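Kindico Portfolio Tracker Review: Good on Crypto, Shaky on Everything Else

Posted 11/14/23

Quick one, I have a deadline on something else. A few readers asked me to look at Kindico, the app that pulls your coins, your brokerage account and your boring savings into one screen. Been running it since August. Paid plan, my own money, no affiliate deal.

Short version: I'm keeping it for now. Would not pay for the top tier.

Setup

Easy enough. You pick your exchanges off a list, paste in a read-only API key, wait. My main exchange came up in a couple of minutes. Full history too, 1,554 transactions going back to when I was buying tiny amounts of Litecoin every payday like a genius. It matched all but 13 of them to a cost basis. The rest were transfers between my own wallets that it read as sales. Annoying. You fix those one at a time, there's no bulk edit, and the menu closes itself every time you hit save.

Brokerage link was worse. Dropped twice the first week, then asked me to log in again pretty much whenever it felt like it. Support said it was the broker's side. Maybe. My old tracker never had that problem with the same broker, so draw your own conclusions.

Wallet addresses you just paste in. Bitcoin and Ethereum fine. One of my smaller chains isn't supported and there's no date for it. You can add a manual balance, but then you're updating it by hand, and I stopped bothering after a week or so.

Day to day

The main screen is good. One number up top, change for the day, then a list. No confetti, no "trending coins" begging you to buy something stupid. I can't tell you how much I value that. Tridberg, which I used before, had turned into a billboard by the end – every time I opened it there was a new token being pushed at me.

Prices refresh fast. When the market was jumping around in August I had Kindico open next to my exchange and the two stayed close the whole time. Stock prices lag more, and it does not say so anywhere on the screen. Should be a little label. There isn't.

Alerts work. You set a price or a percent move and it pings you. The free plan gives you 10 alerts, which was enough for me until I got greedy. Only complaint is that percent alerts reset at midnight in some other time zone, so I've had the same drop reported to me twice. Woke me up once.

Correlation view is the feature they advertise hardest. Pick two holdings and it charts how closely they've moved together. I put bitcoin against my index fund and it was intresting to look at for one evening. Also a bit sobering, if you bought one to balance out the other. But you can only pick from three fixed time windows, and it doesn't explain what the score means past a color. Green good, red bad? Depends what you want! A beginner would read it wrong.

Tax stuff

Here's where I got grumpy. The tax report is locked behind the top tier. Fine, lots of apps do that. But the preview they show you on the regular plan is so thin you can't tell if the real one is any good. I paid for one month to find out.

It's OK. The gains were right once I'd cleaned up those transfers. Staking rewards came through as income, dated properly. But it exports as a PDF or a spreadsheet with odd column names, and my tax software choked on it. I ended up renaming columns myself, 51 rows of income entries to check by eye, and at that point I might as well have used Terngate, which does taxes only and imports clean. Uglier app. Better report.

Also you can't switch cost basis methods for one account and leave the others alone. All or nothing. If you have older lots sitting around, check that before you pay.

Security

Read-only keys, two-factor login, and the keys can be wiped from the settings page. I tried that and the linked account vanished right away. They had an outside review done by a firm called Grímsdóttir and you can download the summary, though its a short one. I'm not qualified to judge it. Usual rule applies: never give any tracker a key that can trade or withdraw. If an app wants that, close the tab.

Who should get it

Somebody with a few exchange accounts and a brokerage who mostly wants to see the total. The regular plan covers that. If you hold one coin in one place, your exchange app already tells you what you have, save your money. Heavy DeFi people, skip it, too much won't show up.

I'd like to see bulk edit, a fix for the broker logins and a proper export. Will update if any of that ships.

Rating: three and a half out of five. Four if the brokerage link ever stays up for a month.

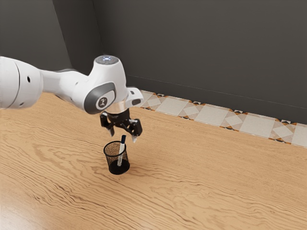 Can I use Kindico without linking an exchange account?

You can enter every balance by hand on the free plan, but you'll have to update the amounts yourself after each buy or sell.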